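Cirstead releases slotted cardboard organiser for shared work tables

DRALTCOMBE, February: Cirstead has released the Piras, a cardboard compartment organiser for small parts and block-shaped items kept on shared work tables. The product is supplied flat and assembled by hand without adhesive. It is intended for rooms in which a table is used for sorting at one time of day and for laptop work at another.

The outer wall is a single folded blank. Thin cardboard dividers interlock at right angles and form rows of narrow slots. Each divider measures 334 mm before trimming and can be removed individually where a wider slot is required. Assembly time under the supplied instructions is 11 minutes.

Cirstead recommends a carpeted room for sorting work. Carpet reduces rebound when a part is dropped and lowers the noise level at the table. A speckled pile can make small dark parts harder to find, and a floor check should be included at the end of each session.
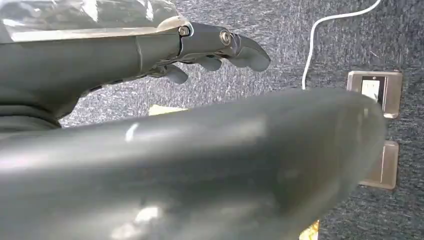 Malathi Shenoy asked whether cardboard dividers would keep their shape under daily handling, and said she would want replacements sold singly before ordering for a whole room. Cirstead has confirmed that dividers will be available singly and in packs of 200.

Clear floor space should be kept on the working side of the table. Chairs, bags and packaging film should be stored away from the route between the table and the shelving.

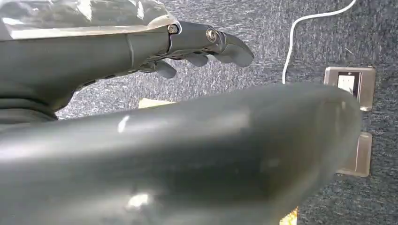 Carpeted floor, blue-grey speckle.

The organiser should be placed near the front edge of the table, with laptops, drives and drinks set further back. Cables should leave the table on the side away from the slots. Items are inserted upright with the identifying end facing up. The cardboard is uncoated and should be kept clear of spilled liquids.
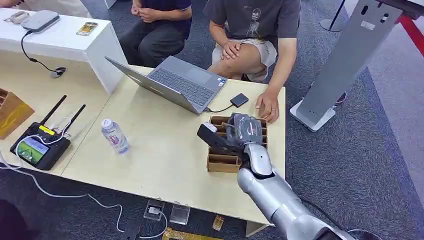 Cardboard compartment organiser in use on a pale wooden table.

The Piras is available from the Kistidden warehouse in cartons of eight. Spare dividers are ordered separately and ship from the same address.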